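# Washing, drying and folding a dog sweater

Most small dog sweaters are acrylic or a cotton blend and can take a gentle machine wash. Check the care label first. If it says wool, wash by hand in cool water and skip the parts about the machine.

## Before washing

Brush the hair off while the sweater is dry. Once it gets wet the hair mats into the knit and you'll be picking it out with tweezers. A rubber grooming glove works well. I use the one from Prukeleck, but any short-nubbed glove will do. Go with the stitches, neck to hem, then turn the sweater inside out and do it again. The belly side is always the worst.

Look for snags while you're at it. Pull a loop through to the wrong side with a small crochet hook. Don't cut it.

## Washing

1. Leave the sweater inside out and put it in a mesh bag.
2. Wash cold on gentle with half the detergent you'd use for a small load. No fabric softener.
3. If it's the first wash and the colors are strong, do it alone or throw in a color catcher sheet. Red and hot pink are the ones to worry about next to white.
4. Keep the spin low. My washer goes up to 1,000 and I stay well under that for knits.

For a hand wash, soak it in a basin for 5 minutes, squeeze, drain, and rinse until the water is clear. Roll it in a towel and press down to get the water out - no wringing.

## Drying flat

Hanging stretches the neck and makes the body longer than the dog. Lay the sweater on a towel or a rack, out of the sun, with the belly side down. Pull the side edges straight and pat the hem until the ribbing closes up.
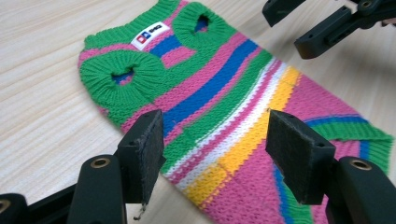
Stripes make the shaping easier. Each band should run straight across the body from side to side, so if one bows, tug the fabric up or down until it lines up again. On a plain sweater you have to follow the stitch columns instead, and that takes longer.

Do the leg cuffs last. Pinch each one all the way around so the ribs sit together, and leave the opening round. Thick cuffs hold water and will still be damp when the body feels done, so check them before you put anything away. Allow a full day, longer in a humid house.

## Folding

Sweaters this small don't need much folding:

- Lay it flat and smooth it from neck to hem.
- Fold the sides in to the middle, tucking the cuffs inside.
- Fold the hem up to the neck.

For a long-bodied dog, fold in 3 instead of in half. Stand the folded sweaters on edge in a shallow drawer or a shoe box, neckbands up.

For summer storage, wash everything first, even sweaters worn once, and add a cedar block if any of them are wool.

Updated Thursday, August 20, 2026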